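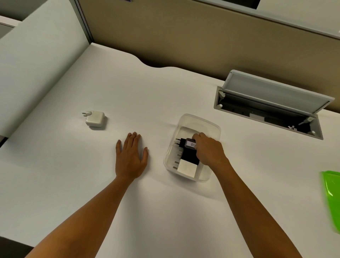

Chargers at one of the desks, Belorar office

Progress to 18 March is on plan, except for labelling. Wustden has cleared 54 desks, and chargers found on them now go into clear plastic containers. Kekeli Ankrah is matching each one to a device – 17 have no match so far. Three desks still need their cable ports checked.

Spending stands at 3000 against the grant. Ibsa Worku will send the final list in June, once the Wamau rooms are finished. We ask that the labelling deadline be moved to then.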